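The trunks at my grandmother's house were never meant to be opened in November. She opened them in April and again in September, and the rest of the year they sat under the stairs with their lids down. But the furnace had quit at 9 in the morning, and my aunt said that if we were going to be cold we might as well be cold and useful, so out they came.

We had 40 miles to go before dark, up the old road to Clasmont, where my cousin was getting married in a barn. I had brought one pair of dress pants and left them on the hook at home, 518 miles behind me. My aunt took this news very well, considering. She went down on her knees and began handing things up - a Zumater blanket with one corner chewed, a choir robe, a whole bundle of neckties still tied - until she found something she thought would do.

"It's a barn," she said. "Wear your jeans and a good belt."

The belt had been my grandfather's. He bought it at Kuster's, the dry goods store by the bridge, and he had worn it 20 years or better, to church and to the feed mill and once, in a story I have heard told several ways, to hold a car door shut all the way home from Joninau. It was brown and braided and it stretched, so that it fit him before supper and after supper too, and I suppose that is why it fit me.

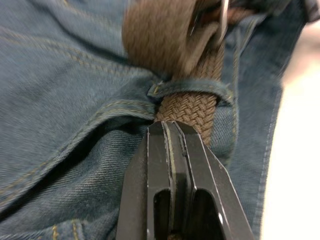 I missed a loop the first time around, of course. I always do, the one back by the side seam where you have to go by feel, and my aunt made me pull the whole thing out and start over while she stood there with her coat already on. The denim was stiff from the cold room and my fingers were no better. But the braid went through in the end, and she gave the front a little tug, the way you would test a gate, and said he used to miss that one too.

Then she found her keys and we went out to warm up the car.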